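Stonura Shared Sketchbook: Set-Up Guide for Group Leaders
Section 4. Starting a group project
Last revised 10/27/18

Read this section after you have created your leader account (Section 2) and added your members (Section 3). You will need the email address of every artist or writer who will work on the project.

4.1 Create the project

1. Sign in and open the Projects tab.
2. Select New Project, then Group.
3. Type a title. Titles can be changed later, but the web address made from the title stays the same.
4. Choose a canvas type: Page, Wall or Score. Wall is best for mural planning and collage. Score is for music and spoken word.
5. Set the number of layers. Each member needs at least one. The limit is 42 per project.
6. Select Save.

Note: A group project must have at least 2 members before anyone can draw, write or record in it. Until then the canvas opens as read-only.

4.2 Assign roles

1. Open the project and select People.
2. Next to each name, choose Maker, Responder or Viewer.
3. Select Send Invitations.

Makers can add and change work on their own layers. Responders can leave comments pinned to any spot on the canvas. Viewers can look but cannot comment. You may change a role at any time, and work already on the canvas is kept.

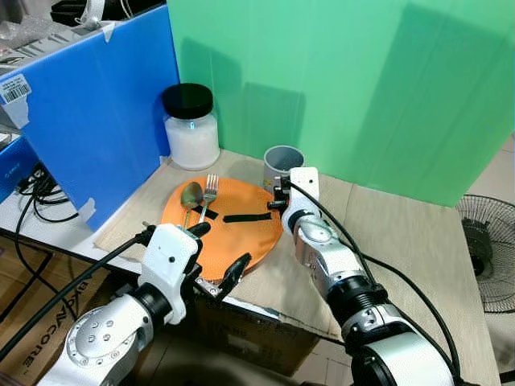 Invitations expire after 15 days. To send one again, select the clock symbol next to the member's name. Members who signed up through Clelen use their existing password.

4.3 Turn on shared layers

Shared layers let several Makers work on the same piece at once.

1. Select Layers, then the layer you want to share.
2. Switch Shared to On.
3. Choose who can edit.
4. Ask each Maker to pick a mark color. The color appears in the history list only and does not print.

Caution: Switching Shared back to Off merges all marks on that layer. Merged marks can no longer be sorted by author. Export a copy first (Section 6).

4.4 Comments and history

Each comment can hold up to 1000 characters. Longer notes should be attached as a text file. The history list shows every save, with the newest first. To go back to an earlier version, select it and choose Restore as Copy. The current version is left alone.

Projects imported from Majimbun keep their comments but lose their history.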